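Course Handout 2: Demonstrating a Task by Remote Control
Volcombe Institute, Robot Learning Laboratory
Instructor: Kuo-hua Au. Laboratory supervisor: Pak-hei Siu.
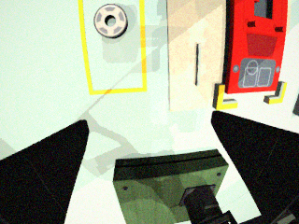 A demonstration is a full recording of a task carried out by a person through the robot. It includes the joint positions, the gripper commands and the camera views, all stored against a common clock. In this unit students operate the arm in the Rarkemel simulator before they are admitted to the hardware bench. The simulated view is grainy, and shadows fall across the yellow outline and the surface between the left finger and the green block. Students should learn to judge the position of an object by its own edges and to disregard the shadow it casts.

Preparation

Read Chapter 12 of the course text. Log in at the Retano station, select the assigned task and confirm that the leader arm and the simulated arm are in matching poses. Practice attempts are not graded and should be deleted at the end of the session.

Recording

Open the gripper fully before the approach. Move at a steady pace and avoid stopping in mid-air, as long pauses are learned along with the useful motion. Align the fingers with the object while still above it, then descend. If a grasp fails, one correction is permitted within the same recording. A second failure ends the attempt, which must be marked as rejected.

Each recording is limited to 900 time steps. The reference set prepared for this unit contains 264 accepted demonstrations, and students may replay any of them at the station.

Variation

Start positions must differ between attempts. A policy trained on a single starting pose will usually fail when the object is moved, even by a small distance. The method of Ho, covered in the next lecture, addresses this problem in part.

Submission

Submit accepted and rejected recordings in separate folders, with a one-page account of the corrections made. Work is due at the start of the April review session.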